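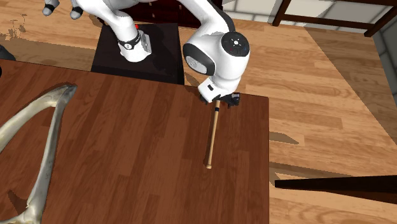 The simulated arm at the upper end of the baseball bat, one of the objects in the Jadberg set.

Practising in a made-up room: news from the grasping project

We have a result! After a long stretch of fiddling with settings, the grasping team has a method that learns to pick up awkward objects entirely in simulation, and it did better on the real bench than any of us had dared to write on the whiteboard.

The idea is easy to describe. A robot that only practises on a bare grey table under tidy lighting tends to get confused the moment it meets a kitchen. So Maxine Pirihi built Jadberg, a piece of software that puts together a new room for each practice attempt. It picks a floor, some walls and furniture, a table with its own surface and grain, and a few objects to lie on it, then sets the lights so that shadows fall where they like. The arm sits on its pedestal and has one go. Then the room is thrown away and another is made. We rendered 3,650 of them for this round of training, and some are very odd places indeed (Maxine keeps a folder of her favourites and will show it to anyone who stands near her desk for long enough).

Long, thin things are what we cared about most this time. A bat, a broom handle or a ladle can be held in lots of places, and most of those places are poor ones. Grip too far from the middle and the far end droops and twists out of the fingers. Our older method scored each possible grip on the shape of the surface between the fingers and nothing else, so it was quite happy to take hold of the very tip of something heavy. The new one, which Hamish Tuhiwai has named Burken, also guesses how the object will swing once it leaves the table. It makes that guess from the camera view alone, with no weighing and no list of known objects to look things up in.

And it works on things it has never met! We kept 28 objects out of training altogether and tested them on the real arm in the Grarkell lab, with four tries for each. Burken lifted and held the object in 88 per cent of those tries. The old method could not manage much better than half on the same objects, and it did worst on the long ones, where Burken has made the biggest difference.

There is plenty left to sort out. Shiny things still cause trouble, and so does anything soft that sags as it comes up. Hamish is also bothered by how slow it is, as the swing guess adds a noticeable pause before each lift. He has a few ideas for trimming this, most of which involve looking at fewer possible grips to begin with. We would also like to know how much the busy rooms are really helping. Maxine is running the same training again with plain backgrounds so that we can compare the two properly, and I am itching to see those numbers.

Next comes handing over: the robot picks something up and passes it to a person, handle first where there is a handle. Our friends at Thepsuriya have offered us the use of their test kitchen for this, and we hope to move the arm over in September. If you have an awkwardly shaped household object that you can spare for a few months, please drop it off at the Grarkell front desk with your name taped to it. Nothing sharp, please, and no more umbrellas. We have a lot of umbrellas.

The write-up and the full table of results went on the project's shared drive in June 2019, along with the room files for anybody who wants to try their own method on them. Maxine is happy to help with getting Jadberg running, and Hamish will talk about swing for as long as you let him.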